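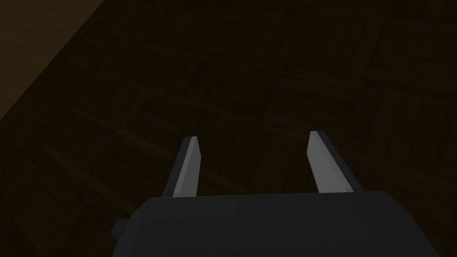
Foire aux questions - Règles de validation en simulation des tâches de préhension

Dernière mise à jour : mars

À qui s'adressent ces règles ?

Elles s'appliquent à toute équipe, interne ou partenaire, qui soumet un programme de préhension destiné aux cellules du site de Tariritz. Les sous-traitants de Garkex y sont tenus au même titre que le personnel permanent. Les travaux menés à des fins de formation n'entrent pas dans leur champ, sauf lorsqu'ils aboutissent à un programme transféré sur une cellule réelle.

La validation en simulation est-elle obligatoire avant tout essai physique ?

Oui. Aucun programme nouveau ou modifié ne peut être chargé sur une cellule sans rapport de simulation accepté. Une modification limitée aux commentaires du code ou à la documentation ne donne pas lieu à une nouvelle validation. En cas de doute sur la portée d'une modification, il convient de la traiter comme substantielle.

Combien d'épisodes faut-il exécuter ?

Le protocole de base comporte 428 épisodes. Il est porté à 732 lorsque la tâche prévoit un changement d'orientation de l'objet après la prise. Les épisodes interrompus par une panne du poste de calcul sont rejoués avec la même graine aléatoire et signalés dans le rapport. Il n'est pas permis d'écarter un épisode au seul motif que son résultat est défavorable.

Dans quelle position la pince doit-elle se trouver au début d'un épisode ?

Les mors sont ouverts, sans objet entre les doigts, et la pince est placée à la hauteur de départ déclarée dans la fiche de tâche. Une image de la vue embarquée est enregistrée avant le premier mouvement. Elle doit montrer les deux doigts et l'espace qui les sépare. Si l'un des deux doigts n'y figure pas, l'épisode est déclaré non conforme et la position de la caméra virtuelle est corrigée avant la reprise de la série.

Peut-on utiliser une scène sans objet ?

Oui, et le protocole l'exige pour une partie des épisodes. Les scènes sans objet servent à vérifier que le programme ne déclenche pas de fermeture sur un simple motif du plan de travail, par exemple les joints ou le veinage d'une texture de bois. Toute fermeture commandée dans une telle scène est comptée comme un échec, même si aucune collision n'est relevée.

Quelles conditions d'éclairage sont admises ?

Trois niveaux sont prévus : nominal, réduit et faible. Le niveau faible est souvent omis par les équipes qui déposent leur premier dossier - il est pourtant obligatoire. Les images n'ont pas à être éclaircies avant leur transmission. Un rendu sombre est recevable dès lors que les faces internes des doigts restent discernables du fond.

Quel est le taux de réussite exigé ?

Le seuil d'admission à l'essai physique est fixé à 70 % au niveau d'éclairage faible. Pour les deux autres niveaux, le seuil est celui qui figure dans la fiche de tâche approuvée. Les résultats sont présentés séparément pour chaque niveau ; une moyenne générale ne peut s'y substituer.

Le simulateur Drokarus est-il imposé ?

Il s'agit de l'outil de référence, et les fiches de tâche sont établies dans son format. Un autre simulateur peut être employé après accord écrit, sous réserve que le modèle de pince, les limites de course des doigts et les paramètres de contact soient joints au dossier. La version du logiciel est indiquée dans tous les cas.

Un rapport accepté dispense-t-il de l'analyse des risques ?

Non. La simulation renseigne sur le comportement du programme. L'analyse des risques porte sur la cellule dans son ensemble, y compris les protecteurs, les arrêts d'urgence et les accès de maintenance. Les deux documents sont examinés séparément et l'un ne peut être invoqué pour compléter l'autre.

Combien de temps les données sont-elles conservées ?

Les journaux, les images de début d'épisode et les fichiers de configuration sont conservés pendant 5 ans. Ils sont déposés dans l'espace d'archivage du projet Szénási, en lecture seule. Les copies détenues sur les postes individuels n'ont pas de valeur probante.

Que faire en cas de désaccord sur une décision de refus ?

L'équipe concernée peut demander un second examen en joignant les journaux complets de la série. Le dossier est alors confié à un évaluateur qui n'a pas participé à la première décision. Pendant cet examen, le programme reste suspendu et ne peut être chargé sur aucune cellule, y compris à vitesse réduite.

Où adresser une question qui ne figure pas sur cette page ?

Les demandes sont transmises au service Conformité des cellules automatisées au moyen du formulaire interne, en précisant la référence de la fiche de tâche et la version du programme.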